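Workshop news: the kitchen arm picks up its first plates (on screen, anyway)

Posted Fri 6 March in News

Right, it's been a while since I put anything up here about the arm, and a few of you have been asking at the door, so here's where we are. The short version is that the simulated kitchen is up and running on the old desktop in the back room of the Trulport workshop, the arm moves about in it, and we've started on the part I've been looking forward to since last summer, which is getting it to pick things up.

For anyone who's new: five of us are building a small robot arm on the long bench by the window. The idea is that it will one day clear the tea table after open evening, and if it only ever manages the plates I'll be happy. The frame is cut and bolted, the shoulder and elbow turn nicely, and the wrist turns when it feels like it. We've been calling the whole thing Fenutero, after a name somebody wrote on the whiteboard, and it's stuck now, so please stop suggesting others.

We spent most of February arguing about whether to carry on with the real arm or do the picking up in simulation first. I was firmly on the side of the real arm, I'll admit. I like things I can hit with a spanner! But then we stripped the second wrist gear in a fortnight, and the replacement from Varkmont took nine days and cost more than our biscuit budget, and I came round pretty quickly. On the computer you can drive the hand straight into the worktop all evening and the only thing that suffers is your pride.

So we built a kitchen. A good one, too, much posher than ours — marble worktop, white tiles, proper crockery. The real one has a sink with a bucket under it. The kitchen took three evenings, and then another whole evening went on finding out why every object dropped through the worktop the moment we pressed start (the worktop had no collision shape, so as far as the plates were concerned it was a picture of a worktop). Once that was sorted the plates behaved, although one of the bowls had a habit of humming about on the spot like a bee in a jar. We made it a bit heavier and it settled down.

The hand is a plain two-finger one. The fingers slide in and out together, and each has a flat pad to do the holding. We did talk about three fingers, and there's a lovely drawing of a three-fingered version pinned up by the kettle, but two is what we can print and two is what we've got motors for. The simulated one is meant to stand in for it. The sizes aren't a perfect match yet, so there's some measuring up to do before anyone gets excited about moving things across to the bench.

On Tuesday we left it running a batch overnight. It was set to do 3,000 attempts, with the crockery jumbled into a new arrangement each time, and when I came in to open up it had got through 832 and then the desktop had gone off to install updates. I said some words. Still, 832 is plenty to look at over a cup of tea, and the log told us quite a lot. Of the ones I've sat and checked by hand so far, 39 had the fingers coming down square on either side of something and closing on it. The rest were a mixture of near misses, shoves, and one where the arm folded itself up behind its own shoulder and stayed there.

What it finds hard is anything flat. A mug is easy, relatively speaking, as there's a nice upright side to get hold of. A plate lying down gives you next to nothing, and if there's another one on top of it at a funny angle then the hand has to decide which of the two it's going for. At the moment it mostly picks the middle of the pair and hopes. I've been stepping through the runs one at a time with the view set at the hand, looking down between the fingers, and it's a very good way of seeing what it's up to. You get a feel for when it's lined up and when it's just in the neighbourhood.

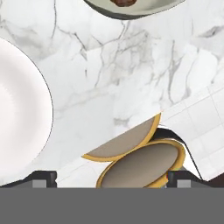 Reuter wrote in on the members' list to say we should forget about gripping flat things from above altogether, and have the arm slide a plate to the edge of the table and take it by the rim from the side, the way you'd do it yourself with one hand full. Softer pads would help as well, according to the same message, and there's a sheet of rubber going spare in the bottom drawer of the plan chest if we want it.

I like the sliding idea a lot. It does mean teaching the arm where the edge of the table is, and I can already picture the first few tries on the real one, so we'll be borrowing the plastic picnic plates for that. The rubber I've already found, thank you. It was in the second drawer up.

Next jobs, in no special order: turn off updates on the desktop, finish the full batch, measure the printed fingers properly and put the right numbers into the simulation, and get the wrist back on the bench with its new gear. If anybody has a power supply that can run the shoulder and the wrist at the same time without sulking, we'd love to borrow it for a few weeks.

We're in on Tuesday evenings as usual, from seven until whoever has the key wants to go home. Come and have a go at the simulation if you fancy it, there's a spare game controller set up to drive the arm by hand and it's much harder than it looks (my best is two mugs and half a bowl of something). Park round the side, the front gate is still sticking.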